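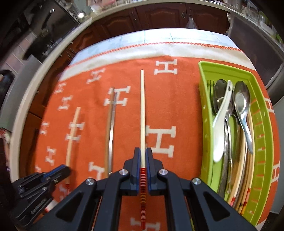
Chopsticks, mismatched

Welcome to the chopstick page! I've been meaning to put up a gallery of my table things ever since I moved to Gadby, and people kept asking (well, my sister kept asking), so we start with the cutlery. The long light wooden ones have stripes at the thick end, red and yellow on one, red and white on the other, and the metal one in between is flat and shiny and slides off everything. I love it anyway. The orange blanket with the white H's is doing duty as a table cover again.

I should say up front that I'm no collector. I have a drawer, and the drawer is full, and every so often I tip it all out on the table and sort through it and then put nearly everything back. The rest of this page is more or less what came of the last time I did that, in January, on a dark afternoon with the radio on and a pot of tea going. No more photos for now, just the notes I scribbled as I went, but I'll add to it when I get a chance.

The wooden ones

Wood is what I reach for at home. It grips noodles, it doesn't clink on your teeth, and if you drop one down behind the stove you don't lie awake over it. I wash mine by hand in warm soapy water, stand them tip up in a jar to dry, and give them a wipe with a little food-safe mineral oil a couple of times a year. They never, ever go in the dishwasher (I learned that with a set I really liked, and the ends split). Stripes are handy for pairing them up again after a big dinner, although with mine you have to look twice before you decide you've got a match.

The metal ones

My friend Ostap Tymoshchuk swears by metal and will bring his own to your house. I'm still clumsy with the flat kind! They're thin, they want to roll your fingers over, and a slippery dumpling will beat me every time. For rice and little side dishes they're lovely though, and they clean up in about two seconds flat. If you're just starting out, try them on something chunky first, like cubes of roasted squash, and leave the glass noodles for another night.

The green tray

The lime-green one over on the right, with the little orange dashes along the side. It's plastic, it's loud, and it's packed with cutlery. I carry the whole thing to the table and let everybody help themselves, which saves me laying places when I don't know who's turning up. It came from the Giltow housewares sale years back, where I'd gone for a colander and came home with no colander.

The blanket

I get more questions about this than about any of the actual tableware. Bright orange, rows of white letter H's, a wide cream border with an orange zigzag stitch at the edge. The H is for Hrynyshyn, my grandmother's name, and I'd like to think she would have told me off for putting it anywhere near soy sauce. It's soft enough that nothing rattles when you set it down, and on a gray day it makes the whole kitchen feel warmer. I wash it on cold and dry it over the back of two chairs.

The tablecloth at the back

Pale blue and white with faint lines all over it, a quiet sort of thing, and it lives on that table pretty much all year. I bought it at the Inham street market from a lady who threw in a dish towel because I'd let her go on about her knees. I like it next to the orange. My sister says the two together give her a headache, but she has beige placemats, so there we are.

Still to come

Soup spoons next, I think, and then the serving bowls if I can find somewhere to spread them all out. I'm also on the lookout for chopstick rests, nothing fancy, any color as long as it isn't beige. If you've got a spare set you'd like to swap for a jar of plum jam, leave me a note on the guestbook page and I'll write back as soon as I've got the kitchen straight.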